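Your questions about the Atallah toy and book swap
9th June, by Ginette Dufour
Reading time: 2 minutes
Print this page | E-mail this page

What may I bring along?
Anything a child has finished with and another child might love! Books, puzzles, dolls, wooden trains, all very welcome. Please do check that a puzzle has its pieces before you set off — there is nothing sadder than a castle with no door, as my grandson found out last winter. 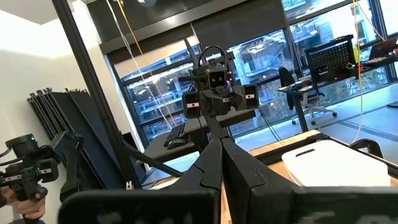 Board games are fine too, even the old ones with tatty lids, and you can tape the lid down so it survives the journey in your bag.

How do the tokens work?
You get one token for each thing you hand in, up to 6 per family, and each token lets you take something home. Tokens left over can be used again in November, so pop them somewhere safe.

Do I need to sort my things first?
It's a great help if you do, but come anyway if the week has run away with you. Small bits like bricks and beads are best in a tied bag with the age written on it. 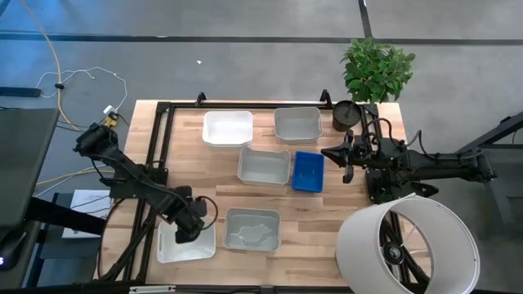

Bins and a small blue tray on the wooden table.

Where do I park?
Grorireck Road is free all day on Saturdays, and the 309 bus stops right by the church if you'd sooner leave the car at home.

Can I give without swapping?
Of course, and thank you! We passed on 2,000 books last year, and plenty of them came from people who wanted nothing back.
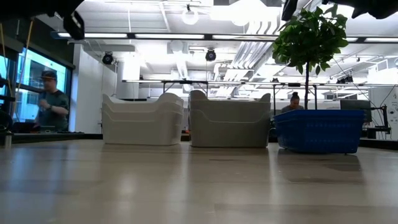 If you have a really big load, do ring me the day before and we'll find you a quiet moment to bring it in.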